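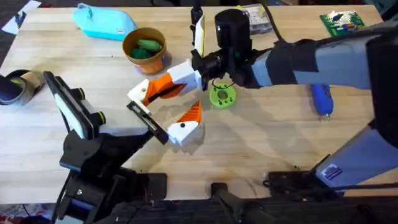
Butcher block needs more upkeep than people expect when they buy it. Mine is a light-coloured top, 70 inches long, and it has been in the spare room for most of a year. It was sold as a kitchen counter. I use it as a table for sorting, mending and whatever has been dumped there since the last time I cleared it.

I refinished the top in April. The factory coat was a thin oil that marked as soon as a cup was left on it. I sanded it back with 120 grit, then 180, then 240, wiped it down and left it overnight. The first coat of hardwax oil went on with a white pad and the excess came off after 11 minutes. The tin says 15. In a dry room the oil starts to grab well before that, and once it grabs you are polishing glue.

Two coats were enough. A third made the surface slightly tacky in humid weather and I had to cut it back with a grey pad. Total oil used was under 300 millilitres, including what went on the underside. Do the underside. A top sealed on one face takes up moisture on the other and will cup, and a cupped top is a long afternoon with a belt sander.

The grain is a mixed blessing for small work. A green bead or a bright button shows up well against pale wood. A brass pin does not. For pins and needles I put down a sheet of dark felt from the remnant bin at Lumbantobing, cut to the size of a baking tray.

Storage on the table is limited to things that can be lifted off in one trip:

Zip pouches. Fabric ones lie flat when they are nearly empty and do not scratch the finish. Each should have a label. Mine were unlabelled for years and I opened every one of them every time.

Cups. A round cup holds soft odds and ends better than a box does, as you can see what is poking out of the top. Put a cork disc underneath if the base is unglazed.

Flat discs and plates. These are the worst offenders for trapped grit. Lift them to move them. A dragged disc leaves an arc in the oil that only shows in low light — and then it is all you see.

Uriel Nava wrote to ask whether a film finish would have been less trouble. For a dining table, possibly. Varnish resists water better and needs nothing for years. When it does get scratched, though, the repair is usually the whole surface. With hardwax oil I can sand a patch the size of my palm, feather the edge and re-coat it the same evening. I have done this twice near the front edge, where my forearms rest, and the colour has evened out both times.

Current maintenance is a damp cloth, a dry cloth, and a thin refresher coat when water stops beading. The last check was on January 5, 2025. Water still beaded everywhere except for a strip along the back, under the window. That strip gets done next, once the room is warm enough for the oil to cure.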